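Prandska Market Hall to Move to Returnable Cups and Bowls

November 11, 2024

The Prandska Market Hall will introduce a returnable cup and bowl program at all of its food and drink counters in March. The decision follows a trial at the Anatia coffee counter and the Oprea soup kitchen, both of which have served customers in returnable ware since the spring. Their sales held steady over the trial period, and the amount of trash collected from the seating area next to the two counters fell noticeably.

Under the program, customers who order a hot drink, a cold drink or a bowl of food will pay a deposit of 3 dollars per item. The deposit is refunded in full when the item is returned to any participating counter or to one of the return stations at the north and east entrances. Items do not need to be rinsed before they are returned. Customers who bring a clean cup of their own will continue to receive the usual discount and will not be charged a deposit.

Washing will be handled by Fadau, a local company that already cleans glassware for several restaurants in the district. Used items will be collected each evening after closing and delivered clean before the counters open. Each vendor will receive a starting supply of 60 cups and 15 bowls at no cost. Additional stock may be ordered through the market office, and vendors with very limited shelf space may arrange a second delivery on busy days.

Almost 70 percent of the customers who answered our summer survey said they would use returnable ware if they could hand it back at more than one location. Many also asked for lids that fit securely enough for a walk home or a trip on the streetcar. A new lid has been selected in response and will be available at every drink counter when the program opens.

Beer and cider sold by the glass in the courtyard will remain under the existing glass deposit, and the two systems will be kept separate for the present.

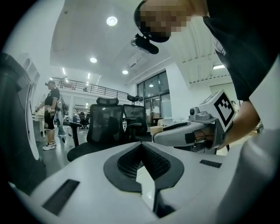

Market Hall News, Issue 15, page 3

Vendors are asked to confirm their opening order with the market office before the end of the year. A short training session for counter staff will be held in the upstairs meeting room, covering deposits, refunds and the storage of used items. Vendors who hold remaining stocks of paper cups may use them until they run out, provided that no new orders are placed.

Questions about the program may be addressed to the market office during regular business hours.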